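Speaker notes: Stacking cups, collecting examples
Goltport meet-up, 23 July 2020
Reading time: 3 minutes

Slide 1. Title. Say who we are. The project is called Fullora. We want a robot arm to learn how to tidy paper cups on a table by copying people.

Slide 2. Why cups. Cheap, light, easy to replace. A person does this without thinking, which makes it hard to write down as rules. Mention that we tried rules first, in May, and gave up.

Slide 3. How we gather examples. A person holds the gripper tool and does the job by hand. The tool has a camera on it, so the learning system gets the same view it will have later on the arm. One go from start to finish is one example. We have 2094 so far. Pause here, people usually want to write that down.

Slide 4. Two views from the tool. Leave both up while talking.
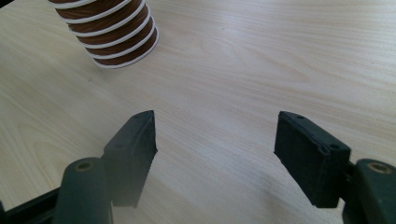
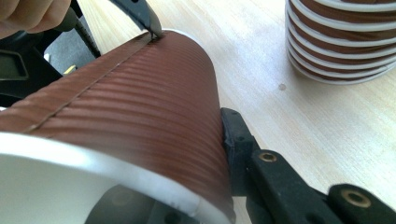 Views from the hand-held gripper. First: fingers apart over the table. Second: fingertips on the sleeve of a cup lying on its side.

Points to make on this slide:
- In the second view the far fingertip is at the narrow end of the cup. Ask the room where they would have put it.
- The stack in the second view is mouth down. A cup on its side has to be turned before it can go on.
- Glare on the wood. We left it in. The arm will have to work under the same sort of light.

Slide 5. What we throw out. 314 examples dropped. Most were too slow, or the person changed their mind half way and went back. We keep the ones with a slip and a second try, as long as the cup ends up on the stack. Those are useful.

Slide 6. How people differ. Some pinch near the rim, some near the base. The Stojanović set came from a single person and the model trained on it did badly with anyone else's table. Mixed hands gave us better results. Don't go into the charts unless asked.

Slide 7. Next. Another 200 examples with the cups further apart, then the same again on the darker table at Zuvitz. If short of time, skip to questions.

Likely question: how long does one example take? Say it depends on the person and offer to share the log afterwards.

Recent talks
Labelling by hand: what we stopped doing
Choosing a table height
Fullora: notes from the first month
Grippers and soft objects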